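Clevent Textile Group
Garment Sorting and Folding: Minutes of Working Meeting
May 3, 2025
Location: Cuvorley office, second floor

1. Minutes of the previous meeting

Accepted with one correction. Under item 4, "sleeve length" should read "sleeve width."

2. Enclosure lining

The wallpaper stays on the side walls and the back wall. The pattern (pale blue bows, pink and blue flowers, pink ribbon lattice) was compared with the two plain papers supplied by Novine. Neither plain paper is to be hung before July. Seams at the metal corner posts are to be checked for lifting and pressed down where needed.

The marble-pattern floor covering also stays. Cleaning is by damp cloth only. The solvent cleaner used at Sandoval leaves a film and is not to be brought over.

3. Garment set

The set in use consists of one dark charcoal-gray garment, one lavender-purple garment and one cream garment with an olive-green print. The register currently lists the cream one as "white, patterned." The entry will be changed to "cream, olive print."

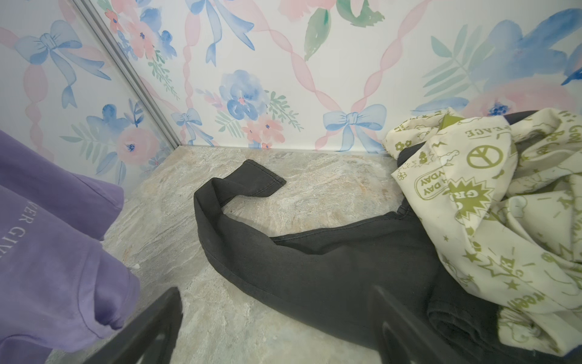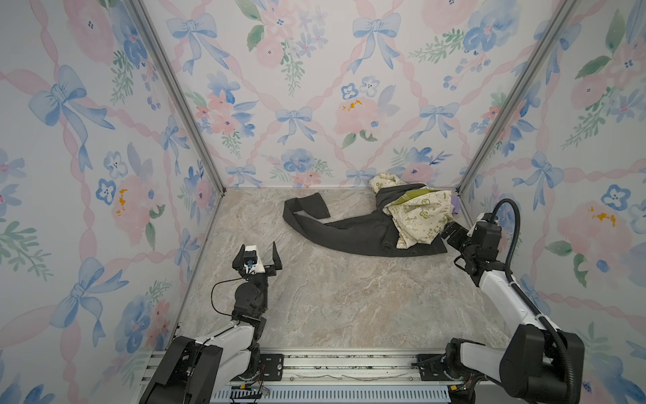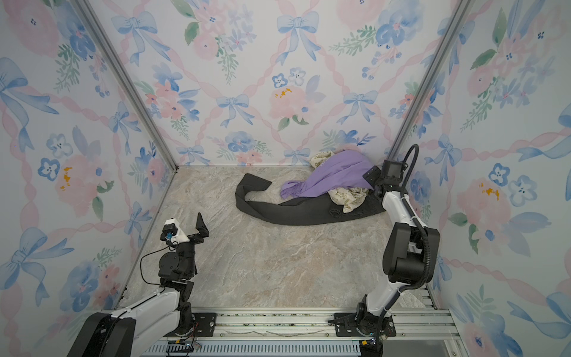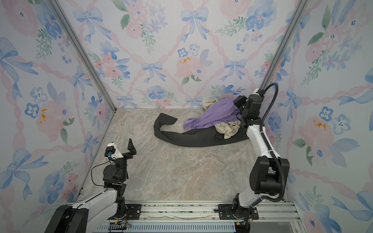 Garment set and lined enclosure, items 2 and 3.

Discussion turned to how a starting layout should be written down. Three terms were proposed: "spread," for a garment lying mostly flat with no other garment on it; "heaped," for a garment gathered on itself; and "stacked," for any garment resting on another. A garment may carry two terms at once. The terms were adopted without change and go into section 2 of the handling sheet.

It was asked whether a garment touching the wall needs its own term. Decision: no new term. The note "at wall" is added after the main term, with left, back or right.

4. Fabric condition

Repeated handling has raised lint on the knit items in the reserve bin. Lint is to be removed with a roller at the end of each session. Washing is fixed at once per 100 handlings, cold, no softener. Items are dried flat. Tumble drying shortened two of the reserve shirts and they have been withdrawn.

Printed garments are to be turned inside out before washing. The handling sheet does not say this and will be amended.

5. Reserve bin

The bin holds 14 garments. Of these, 8 are tops in sizes small to large. The remainder are trousers and towels. The towels are to be moved to the linen shelf and relabeled, as they are not covered by the current folding sheet.

Request received for a heavier item, such as a lined jacket. Deferred. The folding sheet gives no sequence for a lining, and one would have to be drafted first.

6. Folding sheet, draft 5

Changes agreed:

Step 2: "smooth the front" becomes "smooth from collar to hem."
Step 4: sleeves are folded to the center line, one over the other. The earlier wording allowed either side first. Left sleeve first is now required.
Step 7: deleted, duplicate of step 6.

The question of hoods was left open. Current practice is to lay the hood flat on the back panel before the sleeves are brought in. The alternative, folding the hood last, gives a thicker stack at the collar end. Both are to be tried and the stack height measured at collar and hem.

7. Actions

Register entry for the cream garment to be corrected.
Handling sheet, section 2 and washing note, to be updated.
Towels to be moved and relabeled.
Hood comparison to be run and the measurements brought to the next meeting.
Draft 5 of the folding sheet to be reissued with the changes under item 6.

8. Other business

Lint rollers are out of stock. Order to be placed with the next supply request.

Next meeting: July, date to be confirmed by email.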